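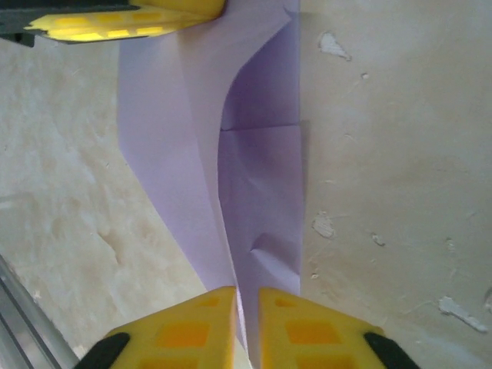 Lavender paper with a fold line across one side.

Farnach Public Library Opens Registration for Fall Paper Arts Program

The Farnach Public Library will open registration in July for its fall program in paper arts and simple bookbinding. The program is free to all residents who hold a library card, and materials will be provided.

Classes will be held in the second-floor meeting room of the main library and will run through the end of November. Each class is limited to 20 participants. Beginner classes will cover basic folding, cutting and single-section booklets. Residents who have taken a beginner class in the past may sign up for the advanced class, which covers sewn bindings and hard covers.

The library offered the program for the first time last year, with 261 residents taking part. A waiting list was in place for most evening classes, and the library has added a second evening class to meet demand. Morning classes will begin at 10:00 a.m. and evening classes at 6:30 p.m.

"Many of the people who came last year had not visited the library in some time," said Kaan Özkan, director of adult programs. "Several of them now use our other services as well, and we would like to see that continue."

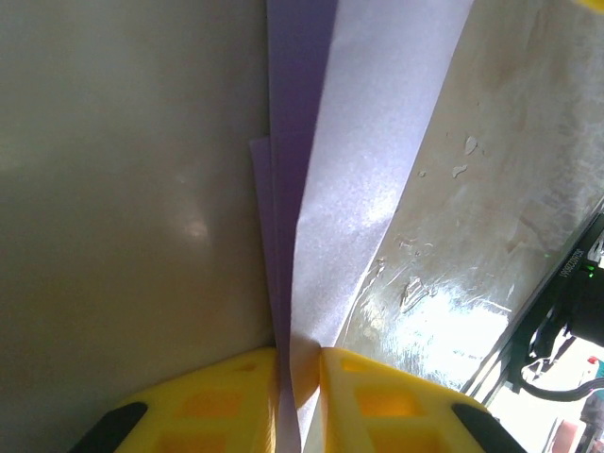

Funding for the program comes from the library's general budget and from a grant by the Kovalchuk Fund, which supports adult education in the county. The grant also paid for two paper cutters and a book press. This equipment will remain at the library and may be used by cardholders during staffed hours once the fall classes have ended.

Paper for the classes is supplied by Plolus, a local stationery firm, which has agreed to donate almost 1,000 sheets in mixed weights and colors. Participants may also bring their own paper. Cutting tools from home will not be permitted in the meeting room.

Finished work will be shown in the Drurkomico Gallery on the ground floor of the library in December. Last year's display included 49 handmade books. Participation in the display is optional, and all items will be returned to their makers in January.

Residents may register at the front desk or by telephone during regular library hours. Those under 16 must be accompanied by an adult. Requests for large-print instructions or other accommodations should be made at the time of registration.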